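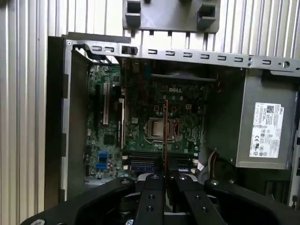

A computer case, also called a chassis, is the enclosure that holds the main parts of a desktop computer. It carries the motherboard, the power supply, the drives and the fans, and it protects them from dust, knocks and fingers. The word "chassis" is used mostly by people who repair or build computers, and it often means the metal body alone, without the plastic front and the outer cover.

Construction

Most cases are made from thin steel sheet which is cut, punched and bent in a press. Aluminum is also used, especially where low weight is wanted. A flat sheet bends easily, so the edges are folded over to make rails, and these rails give the body its stiffness. Slots and small tabs are punched in the same operation. The cover has matching hooks, and when it slides into position the two sets hold each other — this is why many covers must be moved sideways before they can be lifted.

The inner edges of cheap cases were for a long time known for being sharp. Rolled edges, where the metal is folded back on itself, became more usual later.

Mounting the motherboard

The motherboard does not lie directly on the metal. It rests on short supports called standoffs, which leave a gap between the back of the board and the tray. Without this gap the soldered points could touch the steel and make a short circuit. The position of the standoffs follows a standard, of which ATX and its smaller form microATX are the best known. Large manufacturers sometimes use their own layout, and then a board from one model may not fit in the case of another.

The processor sits in a socket on the board. In many designs a lever at the side of the socket opens and closes it, and a frame presses the processor down evenly. The metal cap on top of the processor spreads the heat to the cooler, with a thin layer of thermal paste between the two surfaces. When the cooler is taken off, the old paste is normally cleaned away and new paste is put on before the cooler goes back.

Access and servicing

A tower case is commonly laid on its side for work, so that the board is horizontal and loose screws don't fall behind it. The power cable is removed first. Many office computers are built to be opened without tools, by a latch or a thumbscrew, and the drive holders are plastic brackets that click out of the metal frame.

Repair manuals differ in the order they advise. The small handbook by Nelu Dobre and Tincuța Iordache, used in evening courses at the Tudose workshop in Plumilville, tells the reader to unplug the front panel wires before anything else, and to draw their positions on paper. The workshop serviced 524 desktop computers in one school year. According to its notes, the most frequent fault was dust in the cooler, and the second was a memory module that was not pushed in fully. A bench rule of the same workshop says that screws of different lengths are kept in different cups.

Reuse and recycling

Steel cases are easy to recycle, and the plastic front is usually separated beforehand. Circuit boards are collected apart from the metal because they contain copper, tin and small amounts of gold. A case in good condition can also be used again with newer parts, if the board follows a common standard. Armindo Seixas, who taught at the workshop, kept 30 empty cases on a shelf for this purpose and lent them to beginners.

See also

Motherboard
Power supply unit
Standoff
Thermal paste
Computer recycling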